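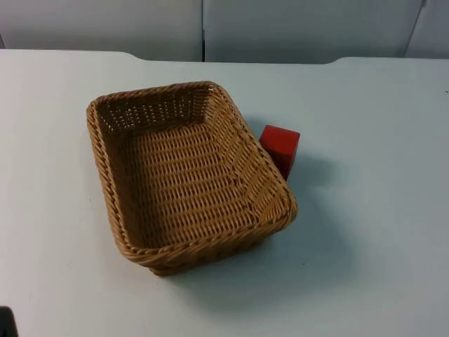
产品概述

Drimenport 双臂桌面作业单元面向分拣、装筐和小件搬运一类的作业。本页说明该单元的配置、安装条件,以及使用单位应当遵守的作业规范。规范部分由 Bostska 应用组编写,适用于出厂时附带的全部夹爪型号。使用单位已有内部规程的,以要求较严的一方为准。

产品编号后缀带 B 的为围板型,不带后缀的为开放型。两种型号的控制柜、臂体和夹爪接口相同,工作台和围板不能互换。开放型必须另配区域检测装置,选配表见页末。

主要配置

机械臂:两台,左右布置,基座间距出厂时已固定
夹爪:平行式,黑色外壳,指面可更换
工作台:白色哑光台面
围板:浅灰色,拼接式(仅围板型)
相机:固定安装,位于工作台侧上方
控制柜:一台,放置在围板以外
急停按钮:操作位一个,控制柜一个
示教器:一台,带三位使能开关

安装条件

地面应平整,能承受单元自重和运行时的反力。控制柜与工作台之间的线缆走线槽,不得横过人员通道。操作位一侧留出的净宽不小于 146 厘米,检修侧可适当减小,但柜门必须能完全打开。

照明以顶部漫射光为主。有窗的房间要装遮光帘,避免日照在一天之内改变台面亮度。更换灯具后须重新做相机曝光校验,校验结果写入设备档案。

围板安装后检查拼缝。拼缝处不得有可勾挂线缆的毛边,紧固件从外侧拧紧。拆下围板做检修时,控制柜上的模式开关置于“停止”并取下钥匙。钥匙由检修人随身保管,不得留在柜门上。

作业规范

一、开机前检查

1. 确认台面上只有本次作业清单列出的物品。工具、螺丝、标签纸、手机一律取走。
2. 查看夹爪指面有无裂纹、松动和粘附物。指面磨损超过刻线的,当班更换。
3. 分别按下两处急停按钮,确认示教器显示对应报警,然后复位。两处都要试,不得只试操作位。
4. 两臂回到待机位置。待机位置应避开作业区中央,回位途中操作人员站在黄线以外。
5. 检查相机支架的锁紧手柄。支架被碰过或松动过的,先做标定再开机。

二、物品摆放

编织筐、敞口盒这类容器在台面上放平,底面不得悬空或垫高。容器可以斜放,角度要在作业文件允许的范围内。筐沿是较粗的编边时,下探路径按编边最高点计算高度,不按筐壁计算。

容器使用前看一遍四角。编边向外鼓出或有变形的容器可以继续使用,但要在作业文件里登记,抓取点避开变形的一角。编条断裂翘起的容器停止使用,断头容易挂住指面。

小物件放在容器外侧时,要注意筐壁的遮挡。物件紧靠筐壁,相机有可能只看到顶面和一个侧面,位姿估计的误差会变大。遇到这种情况按下列办法处理:

作业目的允许移动物件的,将物件移开筐壁,间隙不小于 36 毫米。
作业目的要求保持贴靠的,改用“遮挡物件”模板,首次接近速度设为 26 毫米每秒。
识别置信度低于设定值的,单元自动暂停,由操作人员确认后继续。不得通过调低设定值来消除暂停。

三、运行中的规定

自动模式下,任何人的手、工具和衣物不得进入围板以内。物件掉落、容器移位、识别失败都不构成例外。先按停止,等两臂静止、示教器显示“已停止”,再伸手处理。

夹爪在容器上方悬停时,单元仍处于运行状态。悬停可能是在等待相机结果,也可能是程序中的延时,从外观上分辨不出来。操作人员以示教器的状态栏为准,不以机械臂是否在动为准。

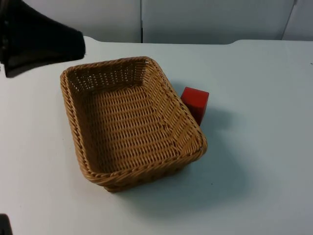
夹爪位于编织筐左上方,红色方块靠在筐的右侧外壁。

两臂共用作业区时,同一时刻只允许一臂进入容器上方区域。该互锁在出厂程序中默认启用,解除需要管理员密码,并且只能在手动低速模式下解除。恢复自动模式后,互锁重新生效。

四、示教与手动操作

示教由经过培训并登记在册的人员进行,一人操作时另一人在急停按钮旁值守。手动模式的末端速度上限为 400 毫米每秒,软件中不能调高。首次走新路径时从最低档开始,完整走过一遍以后再逐档增加。

示教敞口容器的内部点位时,容器应为空。先示教筐口上方的安全点,再示教筐内的点位,退出时原路返回安全点。不允许从筐内点位直接横移到筐外,哪怕筐壁较矮。

新点位保存前由另一名登记人员复看。文件名按“日期、班次、容器代号”的顺序书写,不要使用“新建”“测试”“最终版”一类的名称。

五、异常处理与记录

下列情况须停机并填写记录:

夹爪与容器、台面或另一臂发生接触,无论有无损伤;
急停被触发,包括误触;
同一物件连续识别失败;
相机支架、围板或工作台位置变动。

记录写明时间、作业文件名、当班人员和处理办法。夹爪发生过碰撞的,重新检查指面平行度,合格后才能恢复自动模式。记录原件留在使用单位,复印件在下次保养时交给服务人员。

保养

每班:清洁指面和台面。台面用不起毛的布擦拭,不用含磨料的清洁剂,以免哑光面局部发亮,影响识别。
每月:检查线缆护套、围板紧固件、相机支架。
每年九月:由 Shirima 服务站做一次全面检查,包括制动测试和互锁测试。测试未通过的单元贴停用标签,修复并复测后才能撕下。

选配件

软质指面,适用于编织类和薄壁容器
窄型指面,适用于筐内靠壁物件
区域检测装置(开放型必配)
第二相机支架,用于减少筐壁遮挡
中文、英文作业记录本

订购软质指面时请注明夹爪的生产批次,早期批次需要加转接片。转接片随指面发货,不单独出售。

培训与联系

操作人员培训在 Cotbridge 进行,也可以预约到厂培训。课程分操作和示教两级,示教级要求先通过操作级考核。培训证书不随人员调动自动转移,换单位后须重新登记。

培训预约:Kerubo Mbwambo
规范条文解释:Nektarios Karagiannis
备件与保养:Gitau Mosoti

本页规范的修订由 Joyce Simiyu 审核。纸质版与本页不一致时,以本页为准。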